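Hand-held gripper demos vs. teleop for sorting small items

jernden_tk
August 20, 2023
We're comparing two ways of collecting demos for a sort-into-box task. One set is teleop on the arm, the other is people using a hand-held gripper with the same fingers. So far we have 385 teleop demos and 1837 hand-held. The policy trained on hand-held data does better on objects it hasn't seen, but it drops thin things like pens more often.

Ivix47
How much of that is just the count? You have way more hand-held data.

jernden_tk
Fair. We cut the hand-held set down to 385 and the gap on new objects got smaller but didn't close. This is the window ledge setup, with the tin, charger, cable winder and so on out on the towel, and the open box on the left.
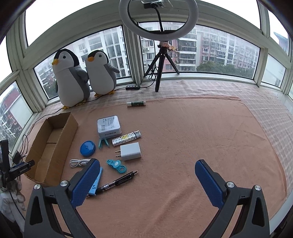 rozalia_g
Did you train one policy per location or one on everything?

jernden_tk
One on everything. We tried per-location first and it fell apart as soon as we moved the box.

Ivix47
I still don't buy the comparison. Matching the count doesn't match the variety. Did the teleop set move between locations at all?

jernden_tk
No, the arm is bolted down. All teleop is from one bench.

Ivix47
Then you're measuring locations – the gripper has little to do with it.

rozalia_g
I'd disagree a bit. Being able to carry it to 3 rooms in an afternoon is part of the method. But I'd report a one-bench hand-held run too.

jernden_tk
OK, will collect that on the teleop bench and post numbers. Pens get their own column.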